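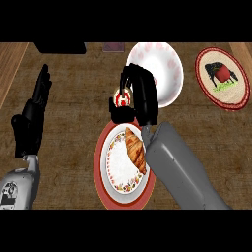

Simulated tabletop used in planning the Clallow breakfast line, with a croissant on a plate and a small round object held in the right hand of a two-armed robot.

The Clallow breakfast line is a partly automated table-setting and plating operation at the central kitchen of Lamrani, a catering company that serves hotels and conference centers. It uses two-armed robots with multi-fingered hands to lay out place settings and handle baked goods. The software that controls the robots, called Pandance, was developed by Dratisus and is tested in computer simulation before it is used in the kitchen.

Background

Before the line was built, breakfast settings were prepared by hand on a night shift that started at 10 p.m. The work involved long periods of standing and repeated reaching across tables. Lamrani had trouble filling the shift, and staff turnover was high. Dezső Fülöp, then the kitchen's operations manager, proposed automating part of the work after a review of injury reports, most of which concerned wrists and shoulders.

The line opened on March 8, 2023, with 9 robot stations. It can prepare up to 1000 settings in a night.

Simulation

New layouts are first built as rendered scenes containing dishes, placemats and food. Plates and bowls with printed patterns are included along with plain ones, as hotels often supply their own tableware. Kitchen workers review the results and mark grips or arm movements they consider unsuitable. Contact between a forearm and food is treated as a fault, and the layout is returned to Dratisus for changes.

Effects on staff

The night shift was reduced from two crews to one. No permanent employees were laid off, but 10 temporary contracts were not renewed in August of the same year. Remaining workers moved to checking trays, restocking stations and clearing stopped robots. Station operators receive a higher hourly rate than the former plating staff and must complete a training course.

An internal survey found fewer complaints of shoulder pain. Workers also reported less conversation during the shift and more time spent waiting on alarms. Some said that the pace was now set by the machines. Lamrani later added a second break and allowed operators to slow a station without a supervisor's approval.

Cakes, cut fruit and special-diet meals are still plated by hand.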